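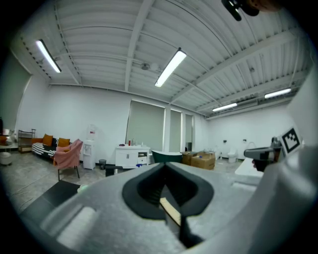 Forum des adhérents > Sorties > Séance privée au parc Cukuvach : attribution des places

Otis Whitlock
Modérateur
Mesdames, Messieurs, chers adhérents,
Le parc Cukuvach a confirmé l'ouverture du Cekeo à notre association en septembre, de 20 h à 22 h, après le départ du public. Deux trains circuleront. Les inscriptions seront traitées par ordre d'arrivée des formulaires. Un accompagnateur majeur est exigé pour tout mineur.

yc_cheng
Membre depuis 8 ans
Je prends acte de ces modalités, mais je souhaite exprimer une réserve. L'ordre d'arrivée favorise toujours les mêmes personnes, à savoir celles qui peuvent se connecter en journée. Lors de la séance sur le Haque, les places étaient parties avant midi. Un tirage au sort me paraîtrait plus équitable.

M-T Shek
Je ne partage pas cet avis. Un tirage au sort interdit de réserver un train ou un hôtel avant la publication des résultats, et les adhérents éloignés en feraient les frais. Le règlement intérieur prévoit d'ailleurs l'ordre d'arrivée.

yc_cheng
Le règlement dit « en principe ». Il laisse donc une marge.
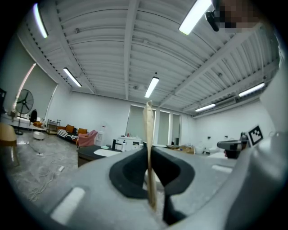

Association Triltamance – Pôle Sorties et relations avec les parcs

Hiu-tung Tsao
Pôle Sorties
Nous remercions les intervenants pour leurs observations. L'ordre d'arrivée est maintenu pour cette séance, le parc ayant demandé une liste nominative à bref délai. L'ouverture du formulaire est en revanche reportée à 19 h, afin que les personnes en activité puissent y accéder. Les désistements seront proposés à la liste d'attente.

M-T Shek
Cette solution me convient. Le numéro d'adhérent sera-t-il demandé à l'entrée ?

Hiu-tung Tsao
Pôle Sorties
Oui, accompagné d'une pièce d'identité.

adherent3332
Bonjour. Les caméras embarquées seront-elles admises au dernier rang ? Elles l'étaient sur le Haque.

Otis Whitlock
Modérateur
Non. L'exploitant les refuse sur le Cekeo, même fixées par un harnais.

yc_cheng
Je maintiens ma préférence pour le tirage au sort et je la soumettrai par écrit à l'assemblée générale. Le report à 19 h constitue néanmoins une amélioration, et je m'inscrirai.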